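Home | Contents | Chapter 6 | Chapter 7 | Notes | Index

Chapter 7
What the Survey Did Not Ask

Most students come to this subject believing that a large sample is a good sample. I would like to shake that belief early, before the formulas arrive and make it harder to shift.

Take the Todbridge shopping survey. It went out to 3000 households in April and 2375 of them sent it back. On paper that is a splendid return, and the report made a good deal of it. The headline finding was that people in Todbridge "strongly prefer" to buy their bread, meat and vegetables from small local shops. The council quoted it, and so did the shops.

I have read the form. Question 4 asks, "How important is it to you to support local shops?" and offers four answers, three of which begin with the word "very", "quite" or "fairly". The fourth is "not at all". Few people enjoy ticking a box that makes them sound mean. The question tells us how people in Todbridge like to think of themselves, and there may be some use in knowing that, but it is a poor guide to where they buy their carrots.

Nithin Mudaliar went back to the same households with a duller request. He asked them to keep their till receipts for a fortnight and post them to him. Only 194 did so. His figures for local shops came out far lower than the survey's, and he was told, more than once, that his sample was too small to be taken seriously.

Was it? The complaint has something in it. People who will save receipts for two weeks and walk them to a postbox are not like the rest of us, and Mudaliar said so in his own write-up. They may be tidier, or older, or short of money and used to keeping track. But a receipt records a purchase. The form recorded an opinion about purchases, given in a hurry, to a stranger, on a question that leaned. I would sooner argue about the faults of the first than the merits of the second – though I would not bet much on either.

The second case in this chapter is harder. Ravindran Mathew's study of Nudanetti used 2780 interviews, carried out face to face, with the questions tried out beforehand and the awkward ones thrown away. It is careful work and I have no wish to be rude about it. Even so, every interview took place between ten in the morning and four in the afternoon. Who is at home at that time? Mathew's answer was to adjust the results so that working people counted for more. This is a standard remedy and we shall use it in Chapter 8. It rests on the idea that the working people you did find at home at noon resemble those you missed, and I have never seen anyone show this to be true.

You will meet the Namboodiri rule as well, which older books give as a safe way of deciding how many people to ask. Treat it with care. It was worked out for crop samples at Notlow, where the turnips were not in a position to refuse.

Before going on, find any survey reported in a newspaper and try to get hold of the exact wording of its questions. Allow yourself an hour. If you can't find the wording in that time, write down what you would need to know before believing the result, and keep the list for the exercises on page 131.

Shares 12 | Comments 3

Related chapters
Chapter 5: Averages and Their Uses
Chapter 6: Drawing a Sample
Chapter 8: Weighting the Answers
Chapter 9: When People Refuse 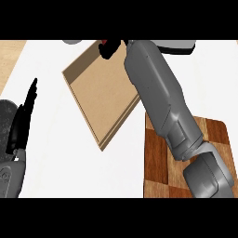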